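Bin Picking Methods Group: Minutes of the July Meeting

Project: Restrepo (learned grasping from clutter)
Present: method lead, data lead, hardware lead, two students, Cetard liaison (by phone)
Apologies: Iren liaison
Start: 10:00 a.m.

1. Previous minutes
Accepted with one correction. Under item 4, "grasp success" should read "lift success". The two are scored separately in the Jusau log format.

2. Data collection
The data lead reported 2656 logged grasp attempts. Of these, 792 were made under the revised labelling rule and are the only ones to be used in the comparison. The remainder will be kept for pretraining. The split is 80 per cent training and 20 per cent held out, divided by object set so that no object appears on both sides.

The Cetard liaison asked whether attempts stopped by the force limit were counted as failures. They are. The method lead noted that this penalises cautious approach paths near the sloped walls and asked that stopped attempts carry their own code from now on. Agreed.

3. Bin and object layout
Layout sheet tabled with two views of the cell.

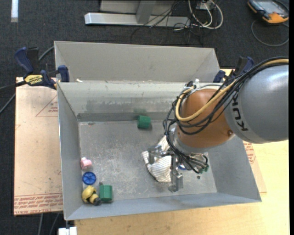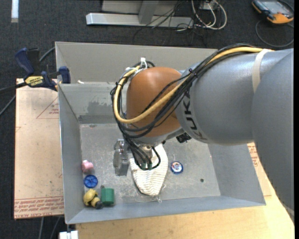 Small coloured objects on the bin floor, KUKA arm reaching in from the right.

Discussion of object placement followed. Objects that come to rest near a wall are harder for the planner, as the approach angles on that side are reduced. One student proposed resetting every object to the centre between attempts. The method lead did not support this: the policy is meant to learn from whatever layout the previous attempt leaves behind, and resetting would remove the hard cases from the training set. Layouts will be reset only when an object leaves the bin or when the same object has been tried five times in a row.

The hardware lead asked that clamp positions be checked against the layout sheet at the start of each session. Any shift of the bin relative to the base invalidates the calibration, and the session has to be flagged in the log.

4. Labelling method
Lift success is at present judged from the difference between a view taken before the attempt and one taken after. The method works for large colour changes and fails where the object is close in colour to the bin floor. Two alternatives were considered:

(a) adding finger position at close as a second signal;
(b) hand labelling of all disputed attempts.

Option (a) was preferred. Option (b) will be used on the held-out portion only, so that the reported result does not depend on the automatic label. The Iren labelling tool can read the current log without changes, but its export drops the time stamp. The students will write a converter.

5. Comparison with the baseline
The learned policy and the scripted top-down grasp will be run on the same object sets, alternating between the two in blocks of 20 attempts. The blocks are intended to spread any drift in calibration or lighting evenly across both methods. No results were tabled. The method lead asked that interim figures not be circulated outside the group until the hand labels are complete.

6. Actions
Data lead: add separate code for force-limit stops.
Hardware lead: reissue layout sheet with clamp positions marked.
Students: converter for the Iren export; trial of the finger position signal.
Method lead: draft of the methods section, to be sent to Cetard for comment.

7. Other business
Carpet area behind the cell to be kept clear of loose cables where possible. Request for more disk space deferred to the next meeting.

Meeting closed at 11:15 a.m.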